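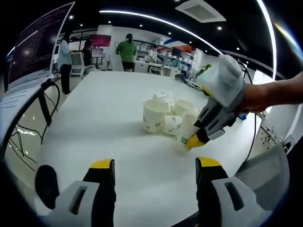 How Does a Whole Song Fit Inside a Tiny File?

2023-05-22
By the Perum Kids music team
6 min read

Think of your favorite song. It might have drums, a guitar, a piano, three people singing and somebody clapping in the background. Now think about your music player. All of that noise is in there somewhere, along with hundreds of other songs, and the player fits in your pocket!

So where does all the music go? Let's start with what sound is.

Sound is a wiggle

When a drummer hits a drum, the skin of the drum moves up and down very fast. It pushes on the air next to it, and that air pushes on the air next to that, and the push travels all the way across the room to your ear. Inside your ear is a thin piece of skin called the eardrum, and it starts to wiggle too. Your brain notices the wiggle and says "Drum!"

Fast wiggles make high sounds, like a whistle. Slow wiggles make low sounds, like a tuba. Big wiggles are loud and small wiggles are quiet.

Try it yourself: put your fingers gently on the front of your neck and hum. Can you feel the buzz? Now hum the lowest note you can, then the highest. The buzz changes!

Turning wiggles into numbers

A microphone has a thin part inside that wiggles when sound reaches it, a lot like your eardrum. The microphone turns the wiggle into electricity, and then a computer measures that electricity again and again and writes down a number each time.

Have you ever made a flip book? You draw a ball on one page, then draw it a little higher on the next page, and when you flip the pages quickly the ball seems to fly. Recorded music works in a similar way. Each number is one page of the flip book. The computer needs a LOT of pages, though. If it took only 2000 measurements each second, a song would sound dull and muffled, as if somebody had put a pillow over the band. Music on a CD uses more than forty thousand measurements every second - and it does that twice, once for the left speaker and once for the right.

That adds up to millions and millions of numbers for a single song. Picture an album with 12 songs on it and you can see why people wanted a way to make music files smaller.

The big squeeze

Making a file smaller is called compression. One kind of compressed music file is an MP3, and the trick behind it is really clever. It leaves out sounds you probably wouldn't notice anyway.

Imagine you are at the Clutemano summer parade in July and a brass band marches right past you. Your friend whispers something. Did you hear it? Probably not, even though the whisper was really there! The trumpets covered it up. Scientists call this masking.

Songs are full of masking. When a cymbal crashes, it can cover up a much softer sound that comes at the same moment. The computer looks for those covered-up sounds and saves them with less detail, or skips them completely. It also drops some very high sounds that most people can't hear well. What's left takes up much less room.

Can you squeeze too much?

Yes, and it sounds strange! If you keep squeezing a song, the computer runs out of things you won't miss and has to throw away things you will. Cymbals start to sound swishy, like water going down a drain. Voices can get a bit robotic.

There is also a kind of squeezing that throws nothing away, called lossless. It works like shorthand. Say you had to write down a row of 368 zeros. You could write every single zero, or you could write "368 zeros" and go have a snack. When you want the whole row back, you know exactly what it looked like. Lossless music files are bigger than MP3s, but every number comes back just as it was.

Try a listening test

Ask a grown-up to help you play the same song in two different ways, perhaps once from a CD and once from a music website. Use headphones if you have some (and keep the volume low). Close your eyes and listen to just the cymbals, then just the singer. Do they sound the same both times?

Then swap and let the grown-up guess. Children can often hear higher sounds than adults can, so you may have an advantage!

Words to know

Compression - making a file smaller
Lossless - squeezing a file without throwing anything away
Masking - when a loud sound hides a quiet one
Sample - one measurement of a sound, like one page in the flip book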